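Über uns — die Sprachwerkstatt Ballden

Schön, dass du hergefunden hast! Ich schreibe diese Seite selbst, und zwar am Küchentisch, also erwarte bitte keinen Hochglanz. 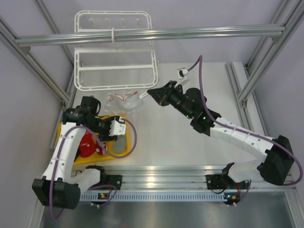

Eine Teilnehmerin aus dem Abendkurs meinte neulich, sie habe in acht Jahren Schulungarisch weniger gesprochen als bei mir in einem Winter, und ob ich das nicht mal irgendwo hinschreiben wolle. Hiermit erledigt. Ich habe ihr gesagt, dass das auch an ihr lag, denn sie hat wirklich jede Woche den Mund aufgemacht, auch wenn die Endungen kreuz und quer durcheinandergingen. Aber gefreut hat es mich natürlich schon.

Was wir machen

Die Sprachwerkstatt Ballden ist eine kleine Schule für Ungarisch. Nur Ungarisch. Ich werde regelmäßig gefragt, ob wir auch Spanisch anbieten oder wenigstens Englisch für den Beruf, und die Antwort bleibt nein. Es gibt in der Umgebung gute Schulen dafür, und ich kann nun mal diese eine Sprache so gut, dass ich sie gern weitergebe.

Angefangen hat alles mit einem einzigen Kurs in einem Nebenraum der Bücherei in Wesuvport. Ich hatte Stühle für acht Leute aufgestellt und ein Lehrbuch kopiert, das ich selbst nicht besonders mochte. Nach dem zweiten Abend habe ich das Lehrbuch weggelegt und angefangen, eigene Blätter zu schreiben: Busfahrpläne, Rezepte, Mietverträge, eine Beschwerde über einen tropfenden Wasserhahn (die ist bis heute der Renner). Aus diesen Blättern ist unser Kursmaterial geworden. Es heißt intern »Győri«, nach der ersten Figur, die darin vorkam, einem etwas mürrischen Herrn, der ständig seinen Zug verpasst. Inzwischen hat Győri eine Nachbarin, einen Hund und einen ziemlich komplizierten Streit mit der Hausverwaltung.

Inzwischen sind wir ein Team aus 4 Lehrkräften, und wir haben zwei Standorte, den in Wesuvport und den größeren in Ballden. Dazu kommt jeden Sommer die Lernwoche in Clorkska, da wird von morgens bis abends Ungarisch geredet, gekocht und gewandert. Wer beim Abwasch ins Deutsche rutscht, muss ein Lied singen. Ich singe übrigens selbst am häufigsten, mir rutscht beim Schimpfen immer das Deutsche raus.

Wie der Unterricht läuft

In jedem Kurs sitzen höchstens acht Leute. Ich habe es einmal mit zwölf probiert und es bereut, die Stillen kamen einfach nicht dran. Ein Kurs dauert 16 Wochen, ein Abend pro Woche, und dazwischen gibt es kleine Aufgaben, die man auch im Bus erledigen kann. Hausaufgaben kontrollieren wir nicht. Wir merken es aber.

Am ersten Abend wird gleich gesprochen. Viele erschrecken da ein bisschen, sie haben gehört, Ungarisch sei furchtbar schwer, mit all den Fällen, und möchten erst einmal eine Tabelle. Die Tabelle gibt es auch, versprochen, aber erst in der dritten Woche — bis dahin kannst du schon sagen, woher du kommst, was du trinken möchtest und dass du den Bus verpasst hast. Die Vokalharmonie hört man nach einer Weile fast von allein. Bei der bestimmten und der unbestimmten Konjugation dauert es länger, da brauchen alle Geduld, mich eingeschlossen!

Viel Wert legen wir aufs Vorlesen. Das klingt altmodisch, ich weiß. Ungarisch wird aber immer auf der ersten Silbe betont, und wer Deutsch im Ohr hat, verschiebt die Betonung gern nach hinten, sobald ein Wort lang wird. Also lesen wir laut, reihum, auch mal im Chor. Wer sich beim Chor albern vorkommt, darf die ersten Male leise mitmurmeln.

Wer zu uns kommt

Ganz unterschiedliche Leute. Manche haben eine ungarische Großmutter und wollen endlich verstehen, was in den alten Briefen steht. Andere haben sich in jemanden aus Szeged oder Pécs verliebt und müssen zu Weihnachten mit den Schwiegereltern am Tisch sitzen. Einige arbeiten mit Firmen in Ungarn zusammen und wollen in den Pausen mehr sagen können als Guten Tag. Und dann gibt es die, die einfach eine Sprache lernen möchten, die mit nichts verwandt ist, was sie schon können. Die sind oft am hartnäckigsten.

Unser ältester Kurs trifft sich seit Jahren. Offiziell ist es ein Konversationskurs, in Wahrheit lesen sie Krimis und streiten darüber, wer der Mörder ist. Ich sitze manchmal nur dabei und schreibe neue Wörter an die Tafel.

Für Firmen und Gruppen

Wir kommen auch ins Haus. Eine Gruppe bucht meistens 44 Unterrichtsstunden, das reicht, um im Alltag klarzukommen und am Telefon nicht gleich aufzulegen. Die Texte passe ich vorher an. Ich lasse mir dafür ein paar echte Mails oder Formulare schicken (gern geschwärzt) und baue daraus die Übungen. Das macht Arbeit, aber ich mag das, ich lerne dabei Wörter, die in keinem meiner Bücher stehen. Wer weiß schon aus dem Stand, was Lieferverzug auf Ungarisch heißt?

Preise und Anmeldung

Die Preise stehen auf der Kursseite, zusammen mit den Terminen. Neue Anfängerkurse beginnen immer im Januar und dann noch einmal nach den Sommerferien. Wenn du schon etwas kannst und nicht weißt, wohin du gehörst, ruf an oder schreib mir ein paar Sätze auf Ungarisch, gern mit Fehlern. Bitte kein Übersetzungsprogramm benutzen, sonst landest du im Krimikurs.

Eine Probestunde ist kostenlos. Du brauchst einen Stift und ein Heft, Tee steht bereit. Der Eingang in Ballden liegt auf der Hofseite, die Klingel klemmt manchmal, dann bitte klopfen. In Wesuvport gehst du durch die Bücherei und hinten links die Treppe hoch.

Szia und bis bald!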